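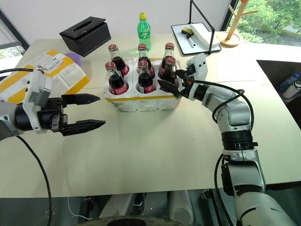

Wilma Hendriks would start with the bottom of the box, she said, and leave the bottles for later. Most people who ship glass for the first time do it the other way around. They wrap each bottle until it looks like a mummy, drop it into whatever box they have, and tape the top shut.

"Then the bottom lets go," she said. "You pick it up and six bottles land on your shoes."

Hendriks runs the packing side of Pato, a small shop that mails soft drinks, syrups and sauces to people who can't get them where they live. She has done it for 8 years. We talked in the back of the shop on 19 June 2018, with the door open and a delivery truck idling outside for part of it.

Soda in glass is the hardest thing she sends. A wine bottle is heavy, she said, but wine mostly sits there quietly. Cola is under pressure. If a bottle breaks, it makes a mess of everything else in the parcel, and the sugar gets into the cardboard of the parcels next to it. Carriers don't like that. One of them, Dierckx, charged the shop for three other people's boxes a few years back.

She uses foam crates with round wells for almost all of it now. Before that it was cardboard dividers, the kind that come folded flat and open up into squares.

"The dividers are fine for a van going across town," she said. "They're cheap and you can store a lot of them. But a round bottle in a square hole moves. It only has to move a little bit each time, and a parcel gets turned over more than you'd think."

With foam the bottle should go in with a slight push and come out with a slight pull. If it drops straight in, the well is too wide. She has turned down samples for that. If you have to twist it, the well is too tight and the foam will crack along the rim after a few uses. Once there is a crack she stops using the crate for shipping and keeps it for storage.

I asked whether six is a good number or just the usual one.

"It's what one person can carry without thinking about it," she said. "Twelve in glass is heavy. People set it down hard. They don't mean to, but they do."

The order of loading matters less than some people claim, in her opinion. She fills the back row first so her sleeve doesn't catch on the necks. Siebe Stevens, who works the other bench, starts at the front and goes around in a circle. They have argued about it and neither has changed. What she does insist on is pressing each bottle down to the floor of its well before going on to the next. A bottle that leans has usually stopped partway down, and then the lid presses on that one cap and no other.

Caps are her other subject. She runs a thumb around every cap before the lid goes on. A cap with a dented edge may hold for months on a shelf and leak in a warm truck. She sets those aside and the staff drink them.

"We drink a lot of cola here," she said.

Tape came up several times without my asking. She likes a wide tape for the outer box and a narrow one for the foam, and she doesn't want them mixed up. On foam, a wide tape pulls off a layer of beads when you peel it. On cardboard, a narrow one isn't doing much. The outer box gets one strip down the center seam and one across each end, top and bottom. The people who go around and around the box with half a roll are wasting tape, she said, and making it miserable for the customer -- who then goes at it with a kitchen knife, right above the glass.

Stevens, who had been listening, said he had done exactly that at home with a parcel from Urora and put the knife through a bag of coffee.

January is the worst month. Cola that freezes will push up the cap or break the bottle, and foam slows that down but doesn't stop it. In cold spells she holds glass orders back and writes to the customers. Most are fine with it. Marloes De Graaf, who answers the shop's mail, keeps a short letter ready for that purpose, and Hendriks thinks it is a better letter than the one she used to write herself.

The shop packed 978 glass orders last year. Breakage ran to 7 of them. She was not happy with that and went through each one. In 5 cases the outer box had been too large, and the crate slid around inside it. She now allows up to an inch of space on each side, filled with crumpled paper, and nothing more. She shakes every box before the label goes on. If she hears anything, she opens it again.

Customers do send the crates back sometimes, and the shop takes them. They get wiped out with warm water and dried upside down. Soap leaves a film that makes the wells slick, she said, so she leaves it off unless something has spilled.

Her advice for someone packing a single crate at home was short. Get the box that fits. Push the bottles all the way down. Write the word GLASS on two sides, though she doubts it changes much.

"I still write it," she said. "I'd feel bad if I didn't."

The truck outside had left by then, and she had eleven parcels to get ready for the next one.

We use cookies to remember your settings and to see which pages are read. By continuing to use this site you agree to this. Accept | Change settings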